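特拉里乌（Trirau）学区
课堂支持人员招聘启事暨教师访谈参与者征集

特拉里乌学区现面向社会公开招聘课堂支持协调员2名，并同步征集在职及离职教师参加“课后复盘”访谈。两项工作均由学区学生支持处负责，具体事项公告如下。

一、背景

学区辖内各校在册小学生合计2,000人。上一学年，各校按统一表格上报的课堂中断记录共409份，内容涉及学生离开教室、长时间哭喊、损坏教具以及对同学或教师作出攻击性举动等情形。学生支持处逐份审阅后认为，现行记录表偏重事件本身，对事发前的课堂安排、事后师生如何恢复上课记载甚少，难以据此改进支持措施。学区理事会因此批准设立协调员岗位，并委托佩肖托（Peixoto）教育研究室开展教师访谈。

本次访谈不涉及对教师个人的考核，访谈内容不进入人事档案。
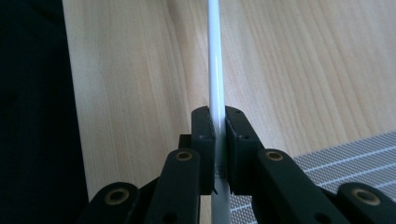 阿库娅·奥多伊（Akua Odoi）在意见征询阶段来函指出，教师愿意谈，但不愿意在校长办公室隔壁谈；如果访谈时间仍排在放学后的值班时段，来的人不会多。学生支持处采纳了该意见。访谈一律安排在校外进行，参加者所占用的工作时间由学区安排代课，不需本人自行调课。

二、招聘岗位

岗位名称：课堂支持协调员
工作地点：卡尔克达诺（Karkedano）小学、伊斯洛（Islow）小学，各一名
聘用形式：全职，首聘期一学年，考核合格后可续聘
到岗时间：8月

主要职责：
在教师提出请求时进入课堂，协助安抚学生并维持其余学生的正常学习；
与班主任、家长共同拟定个别支持方案，每月复核一次；
修订课堂中断记录表，并对任课教师进行填写指导；
参加学区每月例会，提交书面工作小结。

任职条件：
具有教育学、心理学、特殊教育或社会工作专业本科及以上学历；
具有两年以上小学或幼儿机构工作经历；
熟悉非暴力沟通及安全疏导的基本做法，未取得相关培训证书者须在入职后第一学期内完成培训；
无侵害未成年人相关违法犯罪记录，并同意接受背景核查。

具有双语工作能力者，同等条件下优先考虑。

三、访谈参与者征集

征集对象为近三年内曾在本学区任教的小学教师、助教及代课教师，已离职者同样可以报名。参加者须亲身经历过课堂中断事件，年级、学科不限。

访谈分两次进行，每次不超过九十分钟，可选择上午9时或下午2时开始。第一次为个别谈话，第二次为小组讨论，参加者可以只参加第一次。完成全部访谈者，按1,000元标准一次性发放补贴；只完成第一次者，按半数发放。 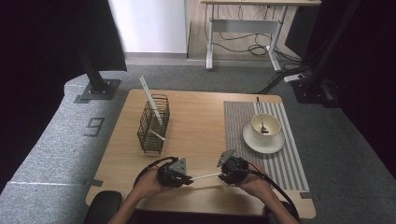 小组讨论由费尔南达·洛博（Fernanda Lobo）主持，每组人数不超过六人，围绕一个真实但经匿名处理的课堂片段展开。讨论开始前设有一段双人协作练习，借以说明教师与支持人员之间的配合。主持人将请参加者两人一组，使用普通文具完成类似动作，随后讨论在课堂上由谁先行介入、何时交接、交接时应当说明哪些情况。练习不计成绩，因身体原因不便参加者可旁听。

四、隐私与自愿原则

访谈录音仅供佩肖托教育研究室整理文字稿使用，文字稿中涉及的学校、班级、学生及教师姓名一律以代号替换。参加者有权在文字稿定稿之前查阅本人发言部分，并要求删改。参加者可随时退出，无须说明理由，已发放的补贴不予追回。

参加者在访谈中不得出示学生照片、成绩单或医疗资料。如谈话中出现须依法报告的未成年人受侵害线索，访谈人员将按规定程序处理，并事先向参加者说明。

五、报名方式

应聘协调员岗位者，请提交个人简历、学历证明复印件、两名推荐人的联系方式，以及一份不超过1,000字的书面陈述，说明本人处理课堂突发情况的一次经历及事后的反思。陈述中请勿使用学生真实姓名。材料送交学生支持处阿比利奥·金特拉（Abílio Quintela）收。

报名参加访谈者，只需填写报名表，注明任教年级、可参加的时段及希望采用的联系方式，送交德奥林达·雷贝洛（Deolinda Rebelo）收。报名表可在学区办公楼一层接待处领取，也可请所在学校文书代为索取。学校文书只负责转交空白表格，不收取已填写的表格。

两项报名均于7月底截止。通过初审的应聘者将收到面试通知，面试包括半小时的面谈和一次课堂情境书面分析。未入选者的材料在招聘结束后予以销毁，需要退还者请在递交时注明。

特拉里乌学区学生支持处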